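Indmont Museum of Industry
Collections / Galleries / Gears and Small Mechanisms

Gears and Small Mechanisms: Gallery from the Korngate Bequest

The Korngate Bequest came to the Indmont Museum of Industry as the contents of a single repair shop. It includes hand tools, bench fittings, order books, spare parts and a large quantity of loose gearing, much of it stored in drawers without labels. The bequest is named for the Korngate district, where the shop stood for most of its working life and where many of its customers had their premises.

This gallery presents material from the metal parts section of the bequest. The work of sorting and recording the section was led by Isla Lindsay, Curator of Mechanical Collections, with conservation advice from Mandla Xaba. The section fills 23 storage trays and holds more than 500 catalogued parts. Further entries will be added as records are checked and approved.

Visitors to the page should note that the shop did not make complete machines. Its trade was in repair and replacement. Parts were bought in, cut to order or taken from equipment that could no longer be mended, and they were kept against the day when a customer might need them. For this reason the same drawer may hold gears of very different dates and uses. Where the maker or the original machine is known, the catalog record says so. In most cases it is not known.

About the terms used

A spur gear is a wheel with straight teeth cut parallel to its axis. It is the most common form in the bequest. Two spur gears in mesh turn in opposite directions, and the ratio between their speeds depends on the number of teeth on each. A small gear driving a large one gives a slower and stronger turn at the output.

The word "blank" is used for a flat disc prepared for further work. A disc may also serve as a plate, a flange or a backing piece, and the older entries in the shop's order books do not always make the distinction. The Museum has kept the general word "disc" in its records wherever the purpose of a part has not been confirmed.

The bore is the central opening by which a gear is mounted on its shaft. A keyway is a slot cut to take a key, which locks the gear and shaft together. Not every slot or notch on a part is a keyway. Some were made to locate the part during machining, and others were added later by the repairer.

Metal parts

Small parts are examined on a plain cloth, which protects finished surfaces and keeps the parts from rolling. They are set out singly or in groups according to size and type, and the grouping does not indicate that the parts were ever used together.
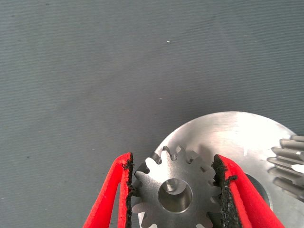

Small silver spur gear on a large flat disc with a brushed, matte finish. The long, rounded teeth of another gear are at the right.

The difference in tooth form between gears is of particular interest to students of machining. Short, blunt teeth and long, ridged teeth place different demands on the cutter and on the person setting up the work. Researchers who wish to compare tooth forms in detail may ask to see the parts themselves in the study room, where gauges and magnifiers are provided.

Cleaning and condition

Treatment of the metal parts has been kept to a minimum. Loose dirt is removed with a soft brush. Old grease is taken off only where it is likely to cause corrosion, and a sample is kept when the grease may be of interest. Marks left by use, including worn teeth, scratches and burrs, are regarded as part of the record and are not polished out.

Mr. Xaba's condition notes are attached to each catalog entry. They follow a scale of 1 to 4, in which 1 describes a stable part needing no treatment and 4 describes a part that should not be handled without the advice of a conservator. Only 2 parts in the section are currently graded 4. Both have active corrosion in the bore and are stored separately.

Storage

Each part is wrapped in acid-free tissue and placed in a tray lined with inert foam. Heavy pieces are kept on the lower shelves. Gears are stored flat wherever their shape allows, and no part is stacked directly on another in long-term storage. Trays carry a printed number which matches the catalog, and a written location list is kept at the store entrance.

Related material

The order books of the shop are held in the Museum's archive and may be read by appointment. They record work for several local firms, among them Paledia, a maker of packing equipment, and the Pillay printing works. Entries are brief. A typical line gives the customer, the number of teeth, the bore and the price, and a few have a pencil sketch in the margin.

The hand tools from the bequest are described on a separate page. Bench fittings, including the vises and the wooden drawer units, are in the outside store and are not available for viewing at present.

Visiting and study

A selection of gears from the bequest will be on display in the Mechanisms Room from September. The study room is open to researchers, teachers and members of the public by appointment. Requests should name the type of part to be seen and, if possible, the tray number. Gloves are supplied. Bags, food and drink must be left in the lockers at the front desk.

School groups may handle a set of duplicate gears kept for teaching. Teachers are asked to book this set in advance and to state the age of the group.

Corrections and information

The Museum would be glad to hear from anyone who worked in the Korngate shop, who was a customer, or who can identify parts in the collection. Information may be left at the front desk or sent in writing to the Curator of Mechanical Collections. Please quote the catalog number if you have it.

Use of pictures

Pictures on this page may be used for private study and for teaching in schools. Permission is needed for publication in print or online. The credit line should read: Indmont Museum of Industry, Korngate Bequest.

Back to Galleries
Next: Hand Tools from the Korngate Bequest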